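Halen update teaches two arms to think before they squeeze

The team behind Halen, the open planning and control package for two-armed robots, has pushed out its December release, and there's a lot in it to be happy about if you spend your days getting grippers to behave around groceries.

The biggest change is in how the planner treats the two arms. Older versions worked out one arm's path, froze it, then fitted the other around it. Halen 4 plans both together and replans on the fly when the world shifts. The test bench at Grernum is a plain grey tabletop with a tray, a small set of wooden drawers and a bit of shopping.
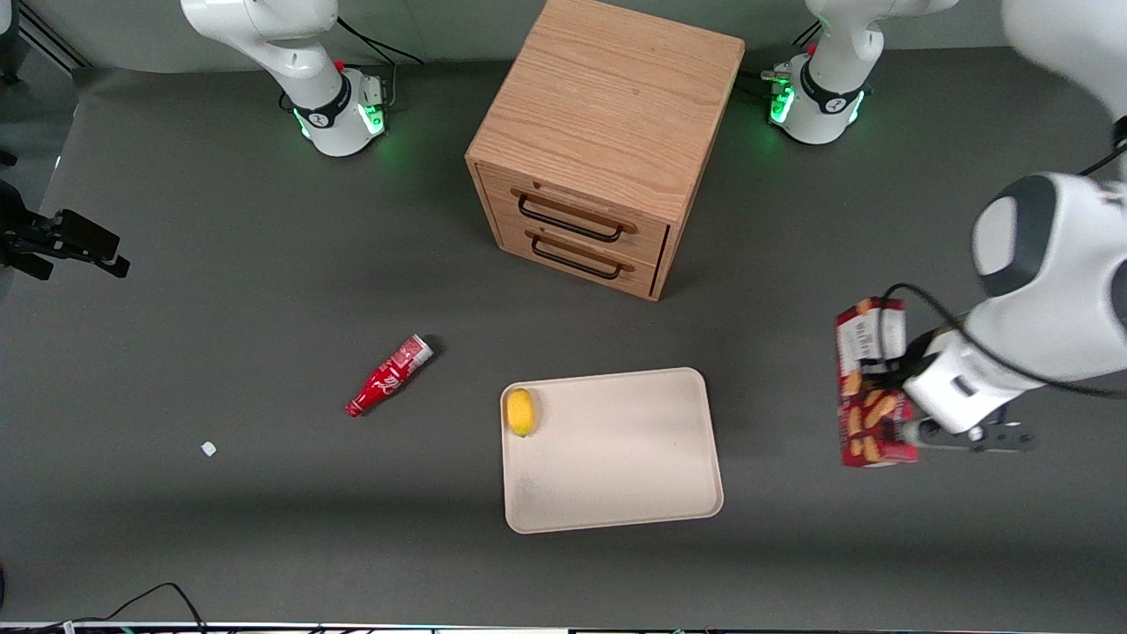 Lead developer Vidar Strömberg says the joint planner grew out of a weekend prototype that was meant to be thrown away. "It was ugly code, but the arms stopped waiting politely for each other, and we all just stood there grinning," he said. "After that there was no going back!"

Grip control gets a new module too, called Ticona. It reads motor current and the wrist camera together and estimates how much a package is giving way between the fingers. Cardboard is the fun one, as a carton can fold long before the motors notice much resistance. Strömberg's group logged 623 grasps on soft and boxed foods to tune it, and the full set is free to download. 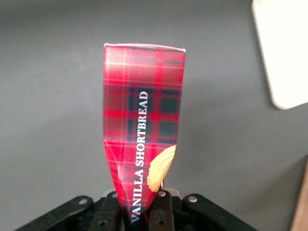 A vanilla shortbread carton in the gripper, seen from the wrist camera.

Perception has been tidied up as well. The wrist and fixed cameras now feed one shared object map, so a bottle spotted by one view keeps its identity in the others. Glossy labels and things lying on their sides used to produce ghost duplicates, and the new matching step clears out most of them. The whole map refreshes every 100 milliseconds on an ordinary desktop.
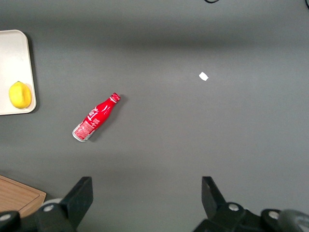
Small stuff, handled better

Users have also been asking for a way to set a minimum object size, and it's finally in. Scraps and crumbs can be tagged as clutter, kept on the map and left out of the grasp queue, or promoted to proper targets if you're working on a tidying task.
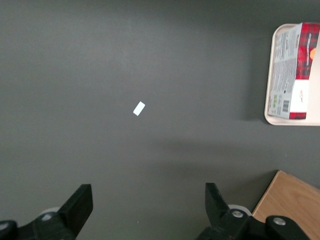 Wrist view of the tabletop, with a paper-like scrap ahead of the open fingers and a package in the tray.

The replay viewer, Briltiten, now lines up every camera stream with the planner's decisions, so you can scrub back to the moment a grasp was chosen and see which options lost. More than 300 people tried it during the beta. An online walkthrough is set for Wednesday, and questions are welcome on the project forum beforehand.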